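Garix opens indoor airsoft site at Wukinden with weekly chrono checks for every player

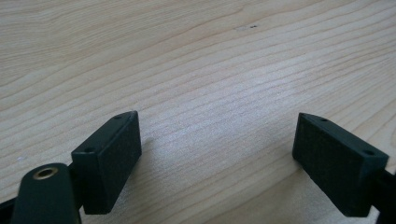

What does a player need to bring to the first game day?

Sturdy boots with ankle support, a drink and some form of photo ID. Eye protection, face protection and a hire gun can all be booked in advance or picked up at the desk on the morning.

Garix, the airsoft site operator, will open its second venue in December. The new site is on the Musto trading estate at Wukinden, in a former cold store that has stood unused since the last tenant moved out. Games will run every Saturday from the opening, with evening sessions during the week to follow once the marshals have been trained.

The building covers two floors. The ground floor is laid out as a street with shop fronts, a loading bay and a long corridor that runs the full depth of the store. The upper floor is smaller and is made up of offices and a plant room, joined to the street by a staircase at each end. Players can fight across both floors in the same game, or the marshals can close the staircases and run the levels separately when numbers are low.

Garix has run an outdoor woodland site for several seasons. Regular players there have asked for somewhere to play in the winter, when the ground is often too soft for the car park to be used safely and the light goes by mid-afternoon. The company looked at a number of buildings before settling on Wukinden, which has its own car park, a bus stop at the estate entrance and no houses near enough to be troubled by the noise.

"We wanted a building with proper corners and proper stairs in it," said a spokesperson for Garix. "Most of the places we saw were one big open shed, and you end up filling those with pallets and plywood. The cold store already had rooms. We have added doorways and windows where the games needed them and left the rest as it was."

Power limits and the chronograph

Close-range play calls for lower limits than a woodland game, and Garix has set its own rules for the new site. They will be printed on the booking confirmation and displayed at the entrance. All guns, including pistols and hire guns, will be put over the chronograph before the safety briefing, using the weight of BB the player intends to use that day. A gun that passes is given a coloured cable tie. The colour changes each week, so a tie from an earlier visit does not count.

A gun that reads over the limit can be adjusted and tested again. If it still reads over, it goes back in its bag for the day and the player may hire one from the desk at no extra charge. Marshals will also carry out spot checks between games. A player found to have changed a spring or raised the pressure of a gas system after the morning test will be asked to leave without a refund.

Guns fitted with adjustable regulators must have the regulator locked or covered. Players who are unsure how to do this should speak to the technician, who will be in the workshop from 8am.

Bolt-action rifles will be allowed on the upper floor only as a player's second gun, and may not be used as a main weapon indoors. Full automatic fire is not permitted anywhere in the building. Guns with a burst setting will be treated as full automatic and must be kept on single shot.

Workshop and shop

A workshop run by Nair, the airsoft repair business, will trade from the unit next to the safe zone. Nair will carry out repairs on game days and take in longer jobs during the week. Work that can be done while the owner waits includes hop rubber changes, motor swaps, rewiring of plugs and connectors, and magazine seals. Gearbox rebuilds will be booked in and returned the following week where parts are in stock.

The shop will sell BBs, gas, batteries, goggles, mesh masks and a small range of spares. BBs used on site must be bought from the shop or brought in a sealed bag. This is to keep out poor quality ammunition, which can shatter against hard walls and leave sharp pieces on the floor. Only white or pale coloured BBs are allowed, so that marshals can follow the flight of a shot under the indoor lighting.

Nair will also run a monthly evening class for players who want to look after their own guns. The first class will cover cleaning a barrel, setting the hop and checking a battery before charging. Later classes will deal with opening a gearbox and putting it back together. Places are limited by the bench space and must be booked.

Eye and face protection

Full seal eye protection must be worn at all times in the playing area. Shooting glasses with gaps at the side will not be accepted. Players under the age of 18 must wear a full face mask, and Garix recommends one for everyone. Hire masks are cleaned and dried after each session.

Goggles can steam up indoors, particularly when a player has come in from the cold. Anyone who cannot see clearly should raise a hand, call for a marshal and be led out with their goggles on. Goggles must never be lifted in the playing area for any reason, and this applies to marshals and visitors as well as players.

Pyrotechnics will not be sold or used at Wukinden. Reusable gas-powered grenades are allowed after they have been looked at by a marshal. Smoke of any kind is banned because it would set off the building's fire alarm.

A typical game day

Doors open at 8am and guns are tested until the safety briefing. Players who arrive after the briefing has begun will have to wait for a second, shorter one before they can join in. There will be a set of morning games, a break for lunch and a set of afternoon games. Hot food and drinks are included in the price of a full day. Vegetarian meals are available but should be chosen at the time of booking.

Game types will change from week to week. Those planned for the opening month include a hostage rescue, a search for hidden cases, an attack and defend game played from the loading bay, and a slower game in low light in which each player starts with one magazine. Torches are welcome. Strobe settings and lasers are not.

Teams are marked by armbands, which are handed out after the briefing. Groups who have booked together will be kept on the same side where possible. The marshals may move players between teams at lunch if the sides have become uneven.

Hits are called by the player who has been hit. A hit on any part of the body, clothing or kit counts, and so does a hit on a gun. Ricochets do not count. Players who have been hit should shout, put a hand up and walk to the nearest respawn point by the shortest route. Surrender calls are optional and may be refused.

Younger players and visitors

Players aged 12 and over may take part with the written consent of a parent or guardian. Those under 16 must have a responsible adult on site for the whole day, who may play or watch. A viewing room with a window over the street has been built beside the reception desk. Visitors using it do not need goggles while the door to the playing area is shut.

Realistic guns must be carried to and from the building in a closed bag or case. They may not be taken out in the car park, at the bus stop or anywhere else on the estate. Other businesses on the Musto estate will be working on some game days and Garix asks players to leave the marked bays clear for them.

Membership and bookings

Members will pay a reduced entry price and may book a week before places go on general sale. Members of the existing woodland site will have their membership carried over to Wukinden at no extra cost, and one card will cover both venues. Record of games played at the woodland site will be kept and will count in the same way as before.

Bookings can be made through the Garix website or by telephone. Payment is taken in full when the place is booked. A booking may be moved to another date up to two days before the game. Places cannot be passed to another person on the day unless that person has filled in the safety form.

Private sessions for clubs and groups of 20 or more will be offered on weekday evenings. These can be run with the site's own guns or with the group's own, subject to the same tests and limits as a public game.

Garix is also looking for marshals for the new site. Applicants should be over 18 and have experience of playing indoors. Training is paid and includes first aid. Details are available on the website.

Notes to editors

Garix operates airsoft game sites and is the tenant of the former cold store on the Musto trading estate, Wukinden.

Nair repairs and services airsoft guns and will operate the workshop at the new site under its own name.

Members of the press who wish to visit before the opening should contact the Garix office. Eye protection will be provided and flat shoes should be worn.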